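Stop marking the finished tray

Shadi Twal

Quick one, as entries for the Trargate student round close in June and I want this said first.

Our club does the table-setting task. Bowl, small dish, spoon, all on a tray. Two arms, 15 students, one bench. Judges score the finished tray out of 41 and that's it. I think thats daft. The finished tray tells you almost nothing about what the students know.

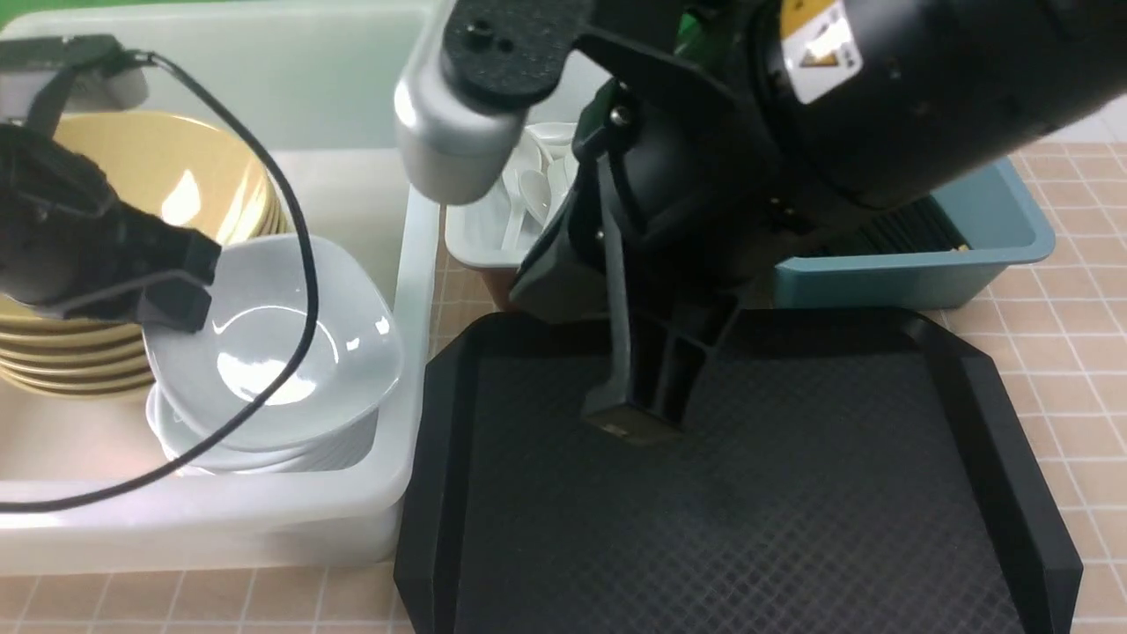 Arms over the tray and crockery at our bench.

Look at what they have to think about before anything gets laid. Bowls nested tight, rims a finger's width apart if you're lucky. Which one do you go for? What angle? Khasawneh's team spent 11 sessions on that question alone and would get no marks for it. None.

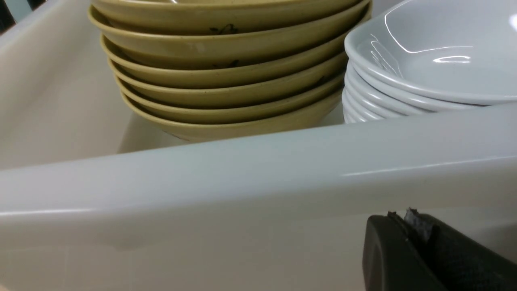
What I'd score instead

The notebook. The failed grasps. The reason someone changed the approach angle, written down at the time and not made up the night before. Memico, our youngest team, have 74 pages of this stuff and it's the best work in the room — scruffy, crossed out, full of arguments. Under the current rules it goes in a drawer. 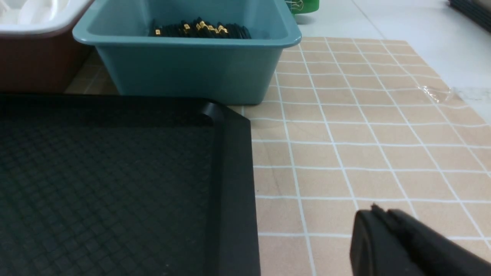 And yes, I know, judges are short of time. Ten minutes a team. But reading four pages takes five of those, and asking one decent question takes two. Plisov did it that way at their own school day and the sky stayed up.

The other complaint is that parents want to see a tray. Fine. Show them the tray! Just don't hang the whole score on it. A team can get lucky with a bowl once.
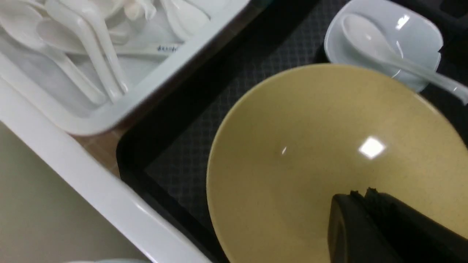
My lot will enter whatever the rules say, they've put to much in not to. But I'd like half the marks moved to the notebook by next year, and I'll be writing to the organisers to say so. If you run a club and agree, write to them as well.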